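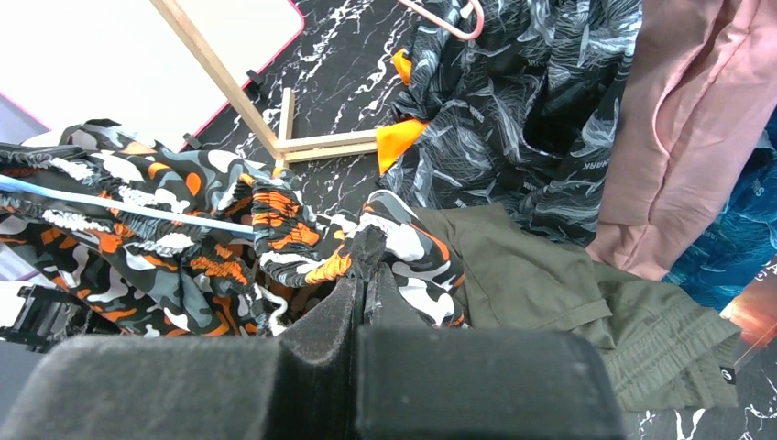
Openings / Data Collection

Teleoperators, clothing tasks (part-time, Planitz)

Ronov is hiring people to drive a pair of robot arms through household clothing jobs while we record. The recordings become training examples for a learned policy. You may have read that robots will be doing everyone's laundry shortly. We have read that too, and we would like to see the shorts on the hanger first.

Applicants should know what the work is like. You sit at the controls, you do the task, you reset the clothes, you do it again. A full shift is 80 attempts, and the current set calls for 2,000 usable ones. Usable is the hard part. A hurried demonstration teaches hurry, and we throw those out.

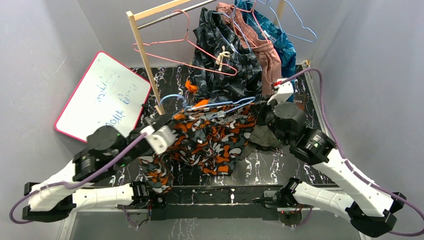 Two arms, one pair of camouflage shorts, a blue hanger.

We don't promise that more examples will fix everything. Some of us think the policy will learn these particular garments and fall apart on the next pile. Wenjie Qin, who runs the collection, thinks otherwise and has the budget. You are welcome to take either side, provided you log failed attempts as failed.

What we ask for:

Steady hands and patience with soft fabric, elastic waistbands included.
Shifts of up to four hours, at least two a week, through the end of September.
Plain written notes after each block. "Went badly, lost the waistband twice" is a good note. "Great session" tells us very little.

No robotics degree needed. Gaming experience is fine -- it has not predicted much so far. Training takes 30 hours and is paid at the full rate.

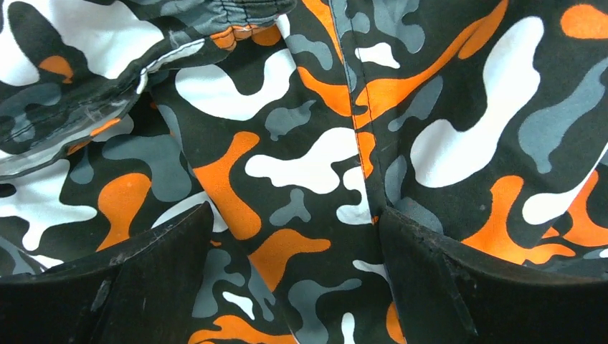

How to apply

Write to Natalia Hinojosa in the Planitz office and quote opening 899. Tell us about one repetitive job you have done and what you disliked about it. Skip the paragraph on your passion for artificial intelligence. Shortlisted people get a one-hour paid trial at the arms with Salvador Neves, and a yes or no within the week.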